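We use cookies to remember your reading settings. Accept all | Manage choices

Hand-held gripper (care and setting up)

A hand-held gripper is a robot's hand without the robot. A person carries it about and does ordinary jobs with it, opening doors and picking up cups, and the recordings are later used to teach a robot arm to do the same jobs. I look after a set of eight at the Drirkelau workshop in Cillitthorpe, and I've been asked to write this entry from the bench side, so forgive me if it wanders (and if it leans heavily towards the ones we use, the pattern we call the Tetteh).

Parts

The body is the big rounded shell you hold. The fingers sit on mounts, and the mounts are where nearly all my work goes. Then there are the marker cubes, small blocks with black-and-white square patterns printed on their faces. Software finds the patterns in the video and works out from them where that part of the gripper was and which way it was turned. A cube that has shifted by the thickness of a fingernail will give you a whole afternoon of recordings that are all wrong in the same way, and they'll look perfectly fine until somebody tries to use them.

Daily setting up

I start at half past seven with a lint-free cloth and a lamp. Every gripper gets wiped, fingers first and cubes last, with a clean side of the cloth for the cubes. No spray on the printed faces, please! The ink on our older cubes went grey at the corners after one winter of glass cleaner and the software started losing them whenever they were near a window.

After that I open and close the fingers slowly, twenty times or so, listening. A good pair makes next to no noise. A dry joint has a faint creak at the start of the movement, and a loose one clicks as it changes direction, which you feel in your palm before you hear it.

Next is calibration. The gripper goes in the cradle, the fingers are closed fully, opened fully and closed again, and the program (ours is called Unel, and it's older than it looks) writes down the width it sees at each end. If the closed figure doesn't come back to where it began I don't sign the gripper out. I used to let small differences through, and I spent most of one June putting that right.
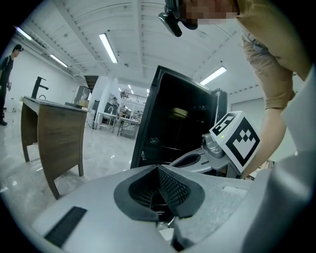 Rooms matter more than people expect, too. Shiny floors and rows of ceiling lights throw glare on to the cubes, and the fix is usually to turn a lamp off or move the job a step sideways, long before you go fiddling with camera settings. Dark glass is another nuisance, as it can show the software a second cube that isn't there. I keep a short list by the door of spots to avoid, and people do mostly read it.

Wear and repair

The commonest fault is play in the finger mount. Take the finger off, clean out the old grease with a cotton bud, check the pin for a flat spot and put it back with a very small dab of fresh grease. Don't overtighten. I did that with my first one and it stuck half open, and I had to drill the pin out while Abhishek Bisht held the body still and said nothing at all, very kindly.

Cubes come next. If one has been knocked, don't try to nudge it back by eye. Take it off completely, scrape the seat clean, refit it against the stop and run the calibration again from the beginning. A cube with a scratched face should be replaced, even when it still reads well, and the new one must carry the same patterns in the same order. We once fitted a cube upside down, and according to Unel that gripper spent its morning working on the ceiling.

Finger pads wear smooth. I change ours when they start to slip on a wet mug, a test I've never seen in a manual but which I'd defend to anyone.

Records

Each gripper has its own notebook, paper, with a pencil on a string. Our busiest has 3,838 recorded runs against it and is on its seventh set of pads. It was stripped down completely at run 158 after a fall down the back stairs, and the shell still has the dent. I write down the fault, the part, the initials and the calibration figures before and after. Cleaning doesn't go in unless something came off on the cloth.

Storage

Fingers closed, cubes covered, nothing resting on the mounts. Ours live in foam trays with the lids on, away from the radiator, as heat seems to loosen whatever the cubes are stuck down with. Batteries come out overnight and go on charge at the other end of the bench.

See also: Calibration cradle; Finger pad; Marker cube; Parallel gripper

Contact the editors | Copyright and reuse | Back to top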